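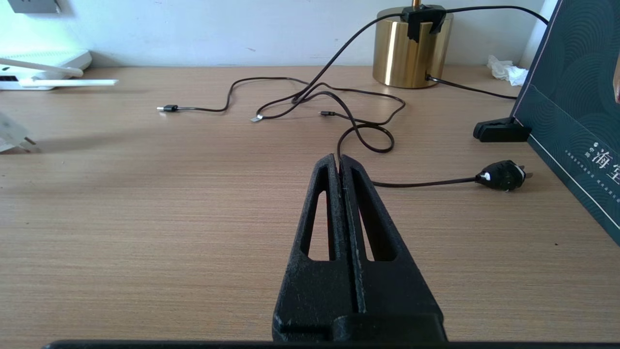 How long does it take to sort out a whole household's worth of charging cables? Mine took one evening and most of a pot of coffee, and that was with a lot of stopping to wonder what on earth a plug used to belong to.

Welcome to the cable page! I've been slowly working through our apartment since April, one drawer or shelf at a time, and putting the pictures up as I go. The kitchen got its own page, and so did the hall closet (never again). Now it's the turn of all the black cords that have been living in a shoebox since we moved to Dastholm.

The light wood tabletop is my favorite spot for this kind of job, because black cables show up so nicely against it. You can follow a loop with your eye before you start pulling – and please do, pulling first is how you get knots. The little connectors with the silver tips are the ones I look for. Find an end, work backward, and let the loops fall open by themselves.

The black wall plug over on the right went in the pile with its cord still attached. I used to think I'd remember which plug went with what. I don't! So now every cord gets a scrap of masking tape near the plug with the device written on it, and if I can't name the device, it goes in a bag marked "8 weeks." If we haven't missed it by then, off it goes to the electronics bin.

The brass-colored lamp base stayed put at the back, next to the white wall. I love that polished gold, and I wasn't going to move a lamp just to untangle some wires. The dark teal box with the wave pattern and the big white Chinese characters stayed too. Such a pretty color with the wood, don't you think?

For anyone who wants the boring part: I wind each cord in a loose circle, fasten it with a strip of old ribbon, and stand the bundles up in a Coutinho shoebox cut down to 4 inches high. Long cords at the back, short ones in front. The bag of mystery cords sits on top, and the whole thing goes on the shelf under the printer.

Next up is the battery drawer, and after that the sewing basket. If you have a good way of storing loose buttons, leave me a note in the guestbook.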